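Cirillo stacking crate and Vekusow desk bin - long-term review
10 March 2022

I bought these two in October to deal with the electronics that had been piling up in the spare room. The crate is the Cirillo in mint green and the bin is the smaller Vekusow in white. I paid for both myself.

The crate is plastic with perforated walls and ribs molded into the outside. It weighs very little and carries well with one hand. I loaded it with 10 kilos of old manuals and cables for a week to see if the base would bow. It sagged slightly in the middle and went back to its normal shape once it was emptied. The holes are small enough that pens stay in, but a thin charging cable will work its way through, and the plug then catches on whatever is next to it.

Cleaning is the weak point. Dust collects in the corners where the diagonal ribs meet the vertical ones, and a cloth doesn't reach it. I rinse mine in the shower every couple of months and let it drain upside down.

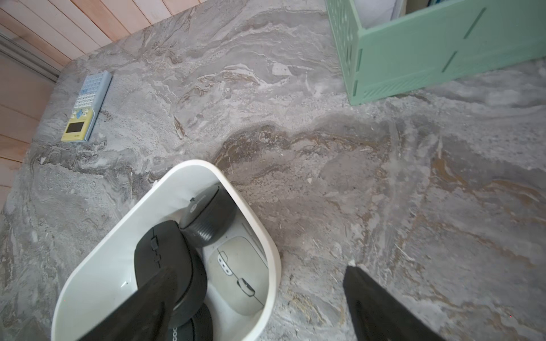
The Vekusow bin is a simpler product and the one I use more. It has rounded corners and a thick rim, so it is comfortable to pick up from any side. Mine is for computer mice. I keep a few spares for work and they used to live in a drawer, where the scroll wheels got full of lint. Four fit without being forced. Anything with a long cord takes up a lot more room and I would size up for those.

I had hoped it would also hold remote controls, but a full-length remote sticks out over the rim and tips the bin if it is otherwise empty. Remotes now go in the crate or just stay out.

The white finish shows marks. Mine picked up a gray scuff on the base in the first month, and dish soap took off most of it. No cracks so far on either piece.

Before these I had a set from Wimano. The lids were better than anything Cirillo sells, but the plastic went brittle after nearly 600 days near a window and two of the handles snapped. I also looked at the Mastesel fabric boxes. They look nicer on a shelf, but the sides fold in when you put anything heavy on one end, so I returned them.

I would buy the bin again in a larger size. The crate is good for bulky things and less good for cables - if cables are most of what you have, get one with solid walls.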